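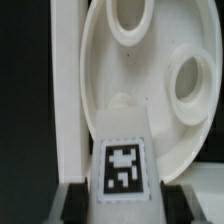 # Extintor Zindley 600 para gimnasios

Equipo de polvo ABC para salas de musculación, vestuarios y pasillos. Lo distribuye Brodeo con soporte de pared y precinto – la señal se pide aparte.

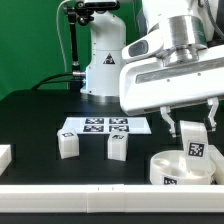

Ximeng Dai: lo pusimos en la sala de spinning en agosto y el soporte aguanta bien. La anilla va algo dura.

La revisión anual no está incluida en el precio.
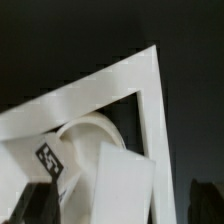 El soporte admite también el modelo Long, con los mismos tornillos. Para locales de más de 100 plazas, pida presupuesto.

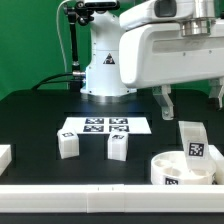 *Lectura: 1 min*

- Referencia: Emero 44
- Ficha revisada: 3/28/18
- Envío: península y Baleares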